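Lasteo Speckled Desk Board — Charcoal

Home > Desk & Study > Boards & Mats > Lasteo Desk Board

Item 831
In stock — last orders before the break December 20, 2023. Anything after that goes out in January, sorry, courier stops collecting.

What it is

Flat board for writing, drawing, cutting out, gluing, homework, whatever you do at a table you'd like to keep. Goes on a desk, a bed, the carpet, your knees at a push. Charcoal, nearly black, with pale flecks all through the pattern. Doesn't show pencil dust much. Doesn't show crumbs much either, for good or ill.

Comes in 2 sizes:
Small — 42 x 30 cm
Large — 58 x 40 cm

Large takes an open A3 pad with a bit spare at the sides. Small is A4 and a mug, if you're careful. Most people ask us which one and then buy the large.

Colour

Charcoal speckle only at the moment. The oatmeal one (Flastel range) is finished and we don't know if it's coming back. Please don't order by phone hoping we've got one in the back, we haven't. Flecks are random so no two boards match exactly. If you're laying a pair side by side the pattern won't line up across the join. Some are busier at one end than the other, that's normal and not a fault.

Looks greyer by a window, blacker under a lamp. We've had a couple sent back for being "the wrong colour" that were the right colour — have a look at it in daylight first please.

Surface

Smooth enough to write on with a single sheet. No dents coming through the paper unless you really lean on it. Ballpoint fine, fountain pen fine, wax crayon fine and comes off with washing up liquid. Felt tips wipe off if you get there the same day. Permanent marker is permanent.

Craft knife — light cuts only. It isn't a cutting mat and it will mark. If you do a lot of knife work get the Cassim mat (item 844) and put it on top.

Not for hot pans. Mug of tea is alright. Hot glue peels off once it's gone cold, don't scrape it with a blade.

Edges

Thin rim along the edge. Wipe it with a damp cloth every so often, glue likes to gather there. Corners are pointed not rounded, so mind your shins if you lean it against a wall, and mind the paintwork aswell.

On carpet

Works well on the floor. Sits flat on short pile, rocks a little on deep pile or anything shaggy. Hard floors, put a tea towel under it or it'll slide. We don't supply feet for it, people have used the little sticky felt ones and got on fine.

Looking after it

Damp cloth. Drop of washing up liquid if it's grubby. Dry it before you put it away.
No dishwasher. No bleach. No scouring pads.
Store flat or upright, not leaning at a slant for months on end — large one can bow.
Pencil marks come off with an ordinary rubber.

What's in the box

One board. One sheet of care instructions which says the same as this page. No pencils, no pad, no clips. Clips are seperate, item 839, fit both sizes.

Delivery

Small goes as a normal parcel. Large goes flat in a stiff sleeve and might not fit through the letterbox, so pick a day when someone's in or put a safe place in the notes box. Collection from the Lirkholm shop is free, wait for the text before you set off.

Returns

30 days, unused. If a corner's bashed when it arrives send us a photo and we'll swap it, no need to post the old one till we say so. Keep the sleeve.

In use

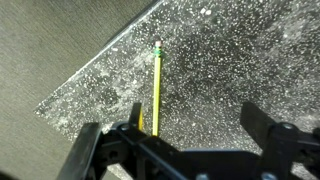 Josie W. wrote in to ask whether the large would go under a child's bed on its side, and said she'd had the small one since last spring, used nearly every day for spellings and colouring, and the only thing that had beaten it was nail varnish. Yes to under the bed, lay it flat if there's room. Nail varnish — try remover on a cotton bud in one corner first, it can take the sheen off. Don't soak it.

Other things we get asked

Can I cut it down? No. You lose the rim on that side and the edge goes ragged.
Is it magnetic? No.
Will it do for clay? Air dry clay yes, get it off before it sets. Oil based clay leaves a greasy patch, washing up liquid again.
Jigsaws? Yes, large takes a smallish one. Dark pieces are hard to spot on it though, customers have told us this more than once.
School orders? Yes, 13 or more boards and we'll do a price, use the form not the phone.

Goes with

Cassim cutting mat — item 844
Board clips, pair — item 839
Lasteo pad, A3 plain — item 826

Back to Boards & Mats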